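Block table, winter tidy – gallery

Finally got round to putting this page up. White cube blocks mostly, the ones we've been sorting since December. More below, will add to it when I get a minute.

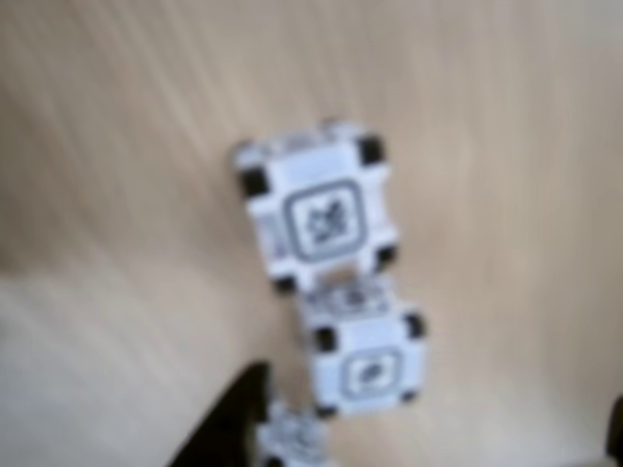

Demchenko wrote in to ask whether the black corner pads want cleaning before the blocks go away for good, and said a dry cloth had always done for the set at Bastby, never a wet one. Dry cloth it is then. Thanks for that.

White cubes on the light wood table, joined up in a chain. Black pads near the corners, a square marker with a dark symbol on top. Same style of marker on both the full cubes.

Notes on the rest, for anyone coming to the Havport sessions or taking a box home.

THE BOXES
Went through the lot over 2 evenings. Old shoe boxes are gone, they were splitting at the corners and the lids never matched. Everything now lives in the shallow trays from Jorken, which stack, and which fit the bottom shelf if you turn them sideways. Long side to the wall please. If you put them in the other way the cupboard door won't shut and somebody leans on it.

Each tray takes up to 12 blocks in a single layer. Don't be tempted to do a second layer, the markers get scuffed. Few of them are scuffed already, you'll see when you get them out. Still fine to use.

PUTTING AWAY
Take the chains apart first. I know it's quicker to drop the whole thing in but then the next person spends the first ten minutes pulling. Hold both blocks low down and ease, no twisting. Little ones can do it with a bit of help. If a pair is really stuck leave it in the tray by the sink and I'll have a go.

Marker side up. Makes it much easier to see what's in there and you don't have to tip them all out to find the one you want.

Any odd bits go in the margarine tub – connectors, spare pads, anything you find under the radiator. There was a jigsaw piece in there last time, and a button. Both on the windowsill if they're yours.

THE TABLE
We're keeping the pale wood table for blocks and the big one for paint and glue. Had a mix-up before Christmas and spent ages getting dried PVA out of the grain. Wipe along the grain, not across, and no scouring pads. There's a roll of lining paper if you want to draw round your layout, it lives behind the door.

A wobble in one leg has been seen to with a folded bit of card. Proper fix to follow. Please don't take the card out, somebody has had it away twice.

BUILDING IDEAS
Short chains are best to begin with. 3 blocks in a line, then turn the end one and see what changes. After that people tend to go off and do thier own thing, which is how it should be. Corners are fiddly, straight runs are easy. One of the long runs went right off the table and onto a chair and it stayed up till tea.

The idea cards have been reprinted, bigger type this time. Old ones can go in the recycling. If you've got any at home bring them back and swap.

STILL NEEDED
Clean tubs with lids, any size. Sticky labels, the plain white sort. A tray for the Bastby lot if they do come over to us in spring, nothing settled yet. A lamp for that end of the room as well, its gloomy after 4pm.

Postage on the replacement connectors depends on weight, and an 800g parcel is the cheapest band, so I'm holding the order till we've got enough on the list. Add yours to the sheet on the cupboard door. Name and how many, thats all I need.

More pictures when the labels are done.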